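Desktop Computer Refurbishment Gallery
Noltcombe Center for Equipment Reuse
Posted November 30, 2019

The Noltcombe Center accepts retired desktop computers from schools, libraries, and public offices in the district. Each tower is opened, inspected, and sorted so that working parts may be returned to use. Since the program opened in May, 816 towers have been received, and 3,080 parts have been entered in the Center's stock register. The pages of this gallery present the interior of the machines at the inspection stage, together with notes for donors and for new members of the bench staff.
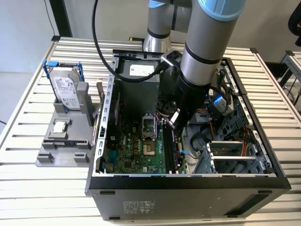
Dell desktop tower, open side up. The processor socket is empty and its loading plate is raised.

Processors are stored apart from the boards they came from and are recorded under a separate number. The socket is inspected under good light before a board is approved for reuse. A board with bent or missing contacts is set aside for Elspeth Morrison, who decides whether repair is worthwhile. Boards that cannot be repaired are sent for material recovery on the last working day of the month.

Memory is sorted by type and capacity and tested in matched pairs. Donors are asked to leave memory in place when preparing a tower for collection, as modules shipped without protection are often damaged on the way.

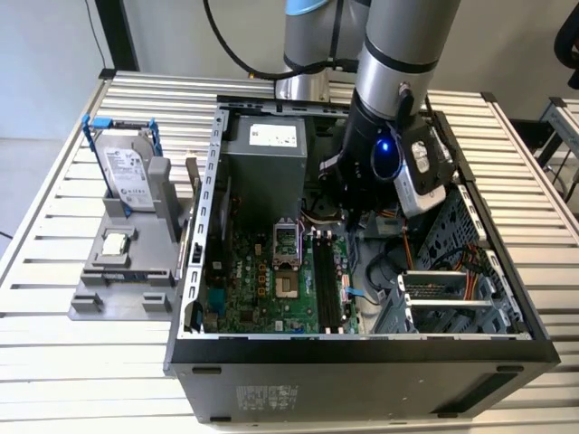 Cables are inspected at the same stage as the drive cage. Data cables are kept when both connectors are sound and the jacket shows no cuts. Power supplies remain in the case until the board has been approved — a supply that fails its load test is replaced as a complete unit and is not opened at the Center.

Drives are handled under a separate procedure. Each one is logged by serial number and erased or destroyed according to the donor's written instructions. A certificate is issued within 2 weeks of collection. Questions about certificates should be directed to Róisín Ní Chonaill in the records office.

The Center is currently preparing 82 refurbished towers for distribution to reading rooms and adult learning programs. Organizations wishing to apply may obtain a form at the front desk. Completed forms should be returned to Kenna Crichton, Distribution.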